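Projet Jeltero – Tri et réemploi des textiles d'entretien
Rapport d'avancement, période close fin novembre
Bénéficiaire : Harnirico. Site : atelier de Tallemton

1. État des stocks

L'inventaire d'entrée porte sur 1276 pièces, tous formats confondus. Les articles proviennent du dépôt Ding et ont été reçus en sacs non triés. Chaque pièce est enregistrée avec sa teinte dominante, son format et l'état de ses bords. Le grammage n'est relevé que pour les pièces destinées au réemploi direct ; les autres sont pesées par lot.

À la clôture de la période, 300 pièces restent à enregistrer. Le retard vient du changement de grille intervenu en cours de saisie : la catégorie « usage courant » a été scindée en deux, ce qui a imposé la reprise des premières fiches.

2. Poste de tri

Les pièces sont étalées une à une sur la table en bois de l'atelier, puis lissées et contrôlées avant pliage. Les teintes claires et foncées sont traitées sur le même plan de travail. Les bords irréguliers sont acceptés en chiffon d'essuyage et refusés en linge de table. Une pièce froissée n'est pas déclassée pour ce seul motif.

Le pliage se fait en quatre pour les petits formats. Pour les grands formats, la consigne de pliage en trois bandes a été abandonnée au profit d'un pliage par moitiés successives, plus stable en pile. Les lots sont constitués par 50 et étiquetés avec le code de format suivi du code de teinte.

3. Écarts et points ouverts

Le contrôle par sondage a relevé 11 fiches dont la teinte ne correspondait pas à la pièce. La confusion porte dans tous les cas sur le gris et le beige. Un nuancier de référence est désormais fixé près du registre. Les fiches concernées ont été corrigées.

Le rayonnage prévu pour les lots terminés n'est pas livré. Le stockage provisoire occupe deux travées de la réserve et limite la hauteur des piles.

4. Période suivante

Achèvement de l'enregistrement, pesée des lots d'essuyage, remise du tableau consolidé au financeur. Aucun report de crédit n'est demandé sur la ligne « fournitures ». Le solde de la ligne « mobilier » reste engagé jusqu'à réception du rayonnage.

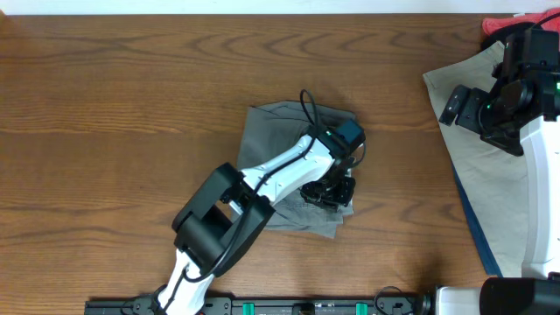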